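Wodthorpe headset loan scheme to cover wired models from September

The equipment loan desk at Wodthorpe library will start lending wired gaming headsets in September, after a trial in which 100 sets were issued, returned and checked over. The desk already lends keyboards, webcams and microphones. It logged 567 loans of all kinds during the trial.

Žydrūnas Mockus, who runs the desk, said most of the work with a wired headset is in the cable. "The cups and the headband wipe clean in a minute. The lead comes back wrapped round everything, and it has to come off before the set can be checked or boxed." 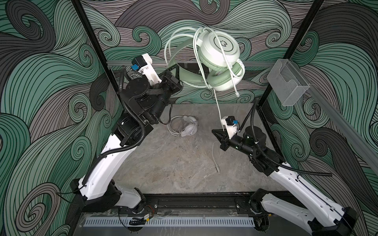
Under the new procedure each returned set is laid on a hard, flat surface and the cable is freed from the cups and band by hand. Staff are told to work from the plug end and to avoid pulling against the strain relief, the short ribbed sleeve where the lead meets the shell. Sets with a split sleeve or exposed wire are withdrawn. Sets with a stiff or kinked lead are left uncoiled overnight and looked at again in the morning.

The trial used a mixture of donated and purchased stock. Plain white sets and sets with coloured padding went through the same checks, and the loan period was seven days for both. Borrowers could renew once if no reservation was waiting.

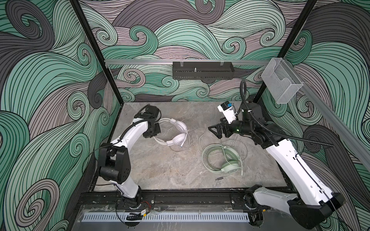 White headphones laid flat, with the cable across the worktop and its small blue-tipped plug near the ear cup.

Faults recorded in the trial were mostly minor. The most common was an intermittent connection at the plug, followed by worn cushions and microphone booms that would not hold their position. Two sets could not be repaired and were stripped for parts. Replacement cushions are being bought through Godosis, a supplier in Pritholm, which will also take back damaged leads for recycling.

Deividas Juška, the technician who wrote the check sheet, said plugs are inspected first. "If the contacts are bent or dirty there is no point testing the sound. Then I go along the lead with two fingers and feel for a flat spot." 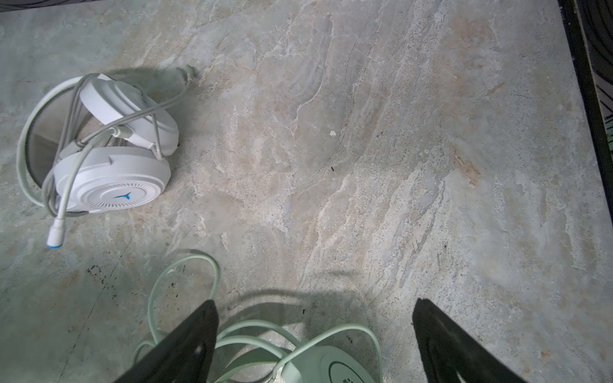
The check sheet has also been changed to cover storage. Leads were previously wound tightly round the headband, and this has been stopped. They are now gathered in wide, loose loops and held with a fabric tie, then placed beside the cups in the box. The plug is left on top so that it can be examined without unpacking the set. Vent slots, where a model has them, are brushed dry, and no spray is to be used on or near the ear cups.

Worktops are to be wiped before each batch. Grit picked up by the cushions was noted several times in the first weeks of the trial, and white shells show marks readily.

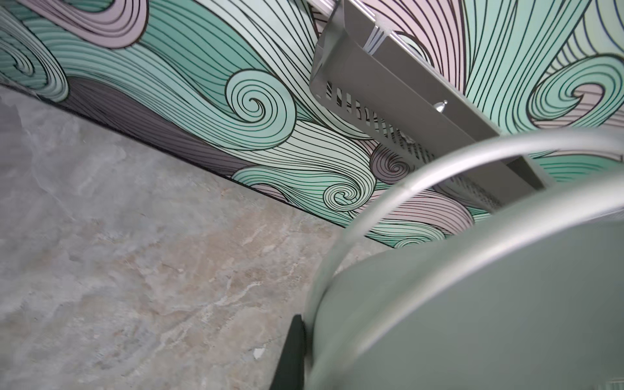 How to borrow

Headsets can be reserved at the desk or through the library catalogue. A library card is needed and there is no deposit. Borrowers are asked to return the lead unknotted and to report any crackle or loss of sound on the slip inside the lid. The Ramasamy branch will hold a smaller stock, with returns accepted at either building until 7 pm.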